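I bought the Jikanico heated towel rack in February, after one too many mornings of stepping out of the shower into a bathroom that felt like a garage. I'd been eyeing the fancy hardwired ones for ages, but I rent, so drilling into tile was out. This one just stands on the floor and plugs in!

Putting it together was easy (two feet, a handful of screws, one tiny wrench that I have already lost). The instructions are all drawings and the drawings are small, so I put the feet on backwards the first time. 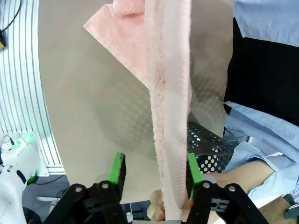 Issue 5, page 2

Heat-wise, I'm happy. It takes a while to get going, so I switch it on before I make coffee, and by the time I'm done showering my towel is toasty all the way through. Thick towels do better if you drape them over one bar and leave them alone. I tried doubling mine up and the middle stayed stone cold.
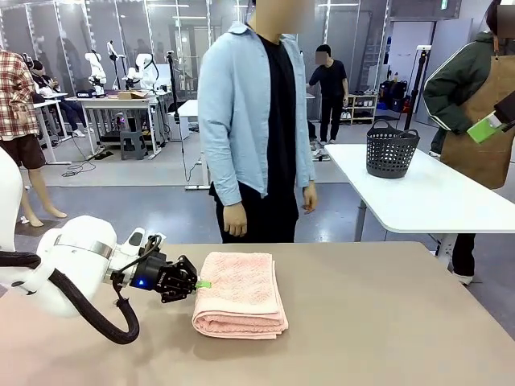

Pink terry towel, folded.

My gripes: the cord is too short for my bathroom, and the power light is bright enough to read by. I stuck a bit of tape over it. The timer also only goes up to two hours, and I'd love a longer one for laundry days, when I've got socks hanging off every bar.

I looked at the Rurkex too, which has more bars but wobbled like crazy in the store, and the feet on this one are much wider. I've bumped into it plenty and it hasn't gone over yet.
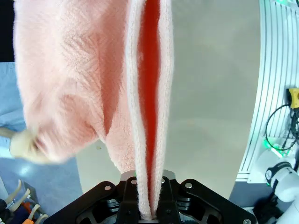

Can you dry a wool sweater on it?
I wouldn't, the bars leave creases in the shoulders, so lay it flat on a regular rack instead.

Four stars from me. I'd buy it again, but I'd get the white one next time, the black shows every speck of dust.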